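Vastbridge Open Day: Demonstration Area Inspection Checklist, with Comments

Area: conference room, arm demonstration
Inspected by: Oleksandra Stasiv
Second signature: Taras Tkachenko
Date: 1 Sep 2023
Sheet: 351

Scope. This sheet covers the tabletop handling demonstration only. The lathe display and the visitor car park have their own sheets. Mark each line Pass, Action or N/A. An Action line must be closed and initialled before visitors are let in.

Section A. Mounting and power

A1. Stand stable, no rocking when pushed by hand at table height. Pass.
A2. Clamps tight at the stand edge. Pass. Retightened by K. Derkach during inspection. Check again at the midday break.
A3. Arm covers seated, seams closed. Pass.
A4. Emergency stop tested from standstill and at demonstration speed. Pass, both.
A5. Cables on the table clear of the arm's path. Action. Coiled black cable to be moved back and taped down. Closed, T.T.
A6. Cables on the floor clear of walking routes. Action. White cable on the carpet inside the U of tables. Visitors are not admitted to that side, but the presenter walks there. Closed, T.T.

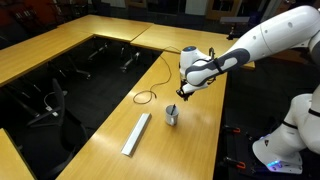
Fig. 1. Arm over the near table, gripper above the mug. Items A2, A5 and B3 refer.

Section B. Work area and objects

B1. Visitor line marked on the carpet outside the tables. Pass.
B2. Chairs pushed in or removed on the visitor side. Pass.
B3. Loose items within reach of the arm limited to those on the object list. Action. The metal bar beside the mug is not on the list. Either add it or take it away. Removed, K.D.
B4. Mug free of chips and cracks, empty of liquid. Pass. Pen is on the object list for the first exercise.
B5. Room lighting adequate for the presenter to see the fingers and the object. Pass, with comment. The tabletop is glossy and gives bright patches under the overhead lights. Presenter to stand where the reflections do not hide the fingers.

Section C. Gripper and handling

C1. Finger linkages free, no play beyond limit. Pass.
C2. Fasteners on gripper plates marked and unmoved. Pass.
C3. Grip force at the demonstration setting: 38 N. Limit for ceramic objects on this sheet is 40 N. Pass.
C4. Cable at wrist has slack through full rotation. Pass.
C5. Handling of an object lying on its side. Pass, with comment. One finger goes inside the mouth of the mug. Approach speed to be kept at the lower setting for this exercise, and the rim to be inspected after each set of 4 lifts.

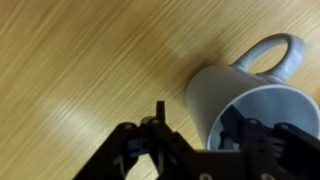
Fig. 2. Mug on its side, right finger in the opening. Item C5 refers.

C6. Spare mugs available, stored away from the table. Pass.
C7. Dustpan and cut-resistant gloves in the room. Action. Gloves missing. Brought from Gronwood stores, O.S.

Section D. Presenter

D1. Presenter named and briefed: Miroslava Sirko. Pass.
D2. Presenter can state the stop procedure without the card. Pass.
D3. No visitor to hand objects to the arm. Pass. This was allowed in July and is withdrawn.
D4. Cycle counter read before opening: 1,117. Pass.

Result: released for demonstration. All Action lines closed.

Comments (3)

Divina Dela Peña
C5 gives a rim check after each set but no reject criterion. On our sheet at Tutow any mark you can catch with a fingernail is a reject. Suggest the same wording.

Kyrylo Derkach
Agreed, will go in the next issue. For A2, I would also like the clamps checked after any emergency stop, as well as at midday.

P. Panasiuk
Is the limit in C3 for glazed ceramic only? We have some unglazed pots we wanted to use for the school groups.

Vastbridge Site Safety, contact the inspection desk at reception | © Vastbridge 2023 | Back to top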